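In Defense of the Mostly Empty Table

My mother believed a table should always have something on it. A bowl of fruit, a runner, a candle in a glass, the mail if it came to that. A bare table, she said, made visitors feel they had arrived on moving day. I held to that for most of my life, and I still catch myself drifting toward the sideboard with a vase in my hand whenever the doorbell rings. But over the past couple of years I have come around to the other side, and I would like to make the case for it, at whatever length my patience and yours will allow.

What changed my mind was a gray block. It is a plain cube with a square hollow sunk into the top, and the hollow sits a little toward the back, so there is a wider ledge along the front. There is no pattern on it and no lettering. If you passed it in a store in Stustport you would probably take it for part of the display and look around for whatever it was supposed to be holding up. 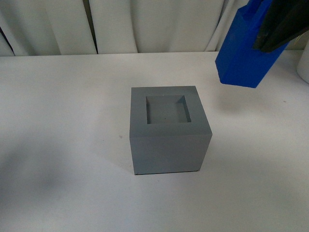
I have owned a great many objects that were trying hard to be looked at. There was a ceramic rooster. There was a set of 7 nesting trays from Maro, each a slightly different shade of peach, and I loved those trays and could never find a single surface on which all of them looked right. They asked for company, those trays, and then they quarreled with the company. I moved them from the kitchen to the hall and back again for one whole winter before they went to my niece, who keeps them stacked in a cupboard and seems perfectly content.

A plain thing is easier to live with. You can set it down and walk off. A square-edged block on a white tabletop, with a pale curtain hanging behind, doesn't ask you to arrange anything around it, and you find that the table itself comes back into the room. I had forgotten that a white surface does things all day long. It goes gray in the low places and bright toward the far edge, and it is a pleasure to sit with a cup of coffee at 7 in the morning and look across all that open space. My mother would have put a doily on it by 8.

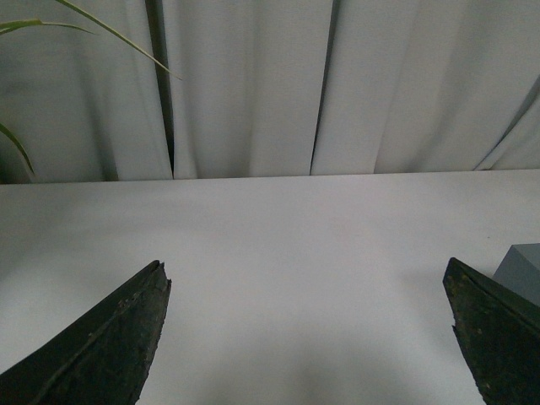
On Color, and How Little of It You Need

Now, I am not one of those people who want everything the shade of oatmeal. I once spent a weekend in a rented apartment done up entirely from the Cekberg catalog, beige on beige with a beige dog in a picture over the bed, and by the second night I was wearing my red socks to dinner just to have something to look at. A room needs a jolt somewhere. My quarrel is only with how many jolts we give it.

I would say one is enough, and it should be a good strong one. Royal blue will do nicely. So will the yellow of a school bus, if you are braver than I am. Put it near something dull, leave a gap between the two, and then (and here is where most of us go wrong) stop. Go do the dishes. The urge to add a third item will pass if you have something to do with your hands.

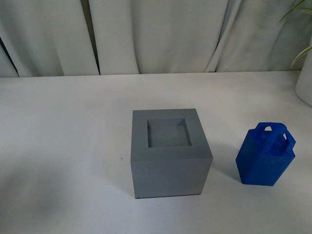 Gray cube, blue bag, and plenty of table left over.

The little blue bag earns its place by being silly, I think. It has the shape of a shopping bag, two handles and all, with a slight shine to it and sharp angles where a cloth bag would sag. The cube is as sober as a church step. Side by side they put me in mind of an old married couple at a bus stop, one of them dressed for a funeral and the other for a picnic - and I find I like each of them better for the other being there.

People ask me whether the hollow in the cube ought to have something in it. Keys, they say, or wrapped candies. A neighbor suggested an air plant. I understand the impulse completely, having filled every bowl I ever owned with rubber bands and dead batteries, but I would leave it alone for a month and see how you feel. An open hollow has its own shadows, and they are half the reason to have one. Besides, once the first key goes in, the rubber bands are close behind. 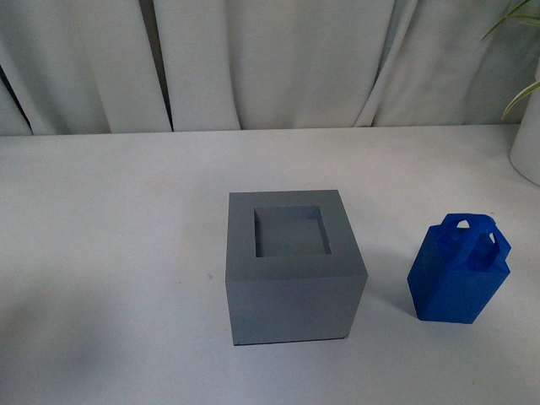
Some leaves in the corner, a soft curtain, and the same two shapes for company.

As for greenery, I will allow it, and gladly, so long as it keeps to the side. A few leaves reaching in from a corner soften all those straight edges, and you don't have to lift them up to wipe the table. I used to keep my plants dead center, where they dropped things into the butter.

I still have the vase, by the way. It lives on the sideboard, and in October, when the asters are out, I give in and let it come over to the table for a week.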